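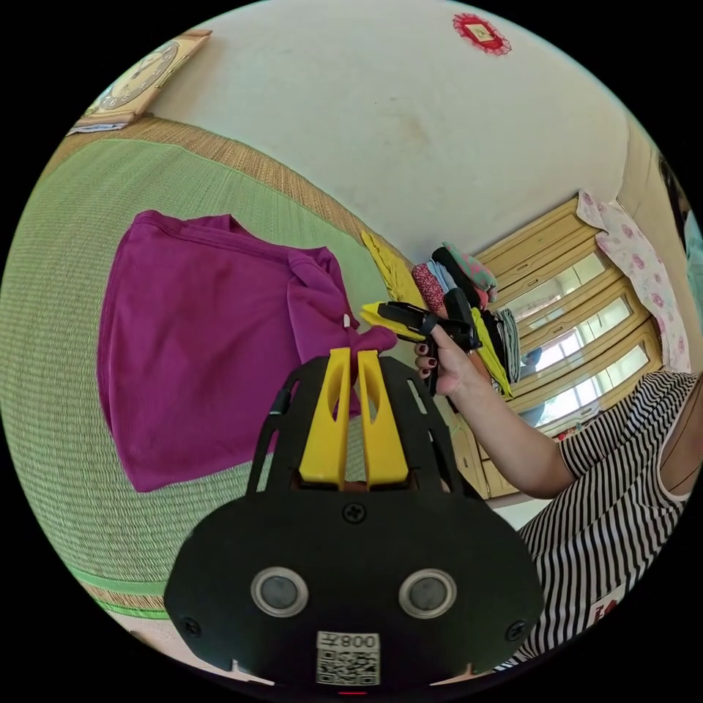
Measuring a Room Before You Draw It

A floor plan is only as good as the numbers behind it. Most remodeling mistakes we get called about started with a tape measure and a rush.

Draw the room first, by hand, as a plain outline. Mark doors, windows, outlets and vents. Then measure and write each number on the sketch as you take it.

Measure every wall at floor level and again at waist height. In older houses the two often differ. Use the smaller number for cabinets and built-ins.

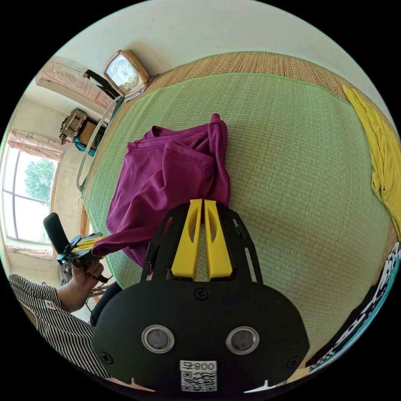 Window openings get three widths and three heights. Write down the distance from the sill to the floor too. People forget it, and then the counter won't fit under the window.

Check the corners by measuring both diagonals. If they don't match, the room is out of square. Note it on the sketch.

Stick to one unit. Honeylyn Dela Peña once sent us a plan with a hallway marked 71 and no unit anywhere on the page. It was inches.

Ceiling height should be taken in at least four spots. Keep the original sketch after the plan goes into the computer, and put the date on it.

Jawad Tanoli
Updated 19 Apr 2026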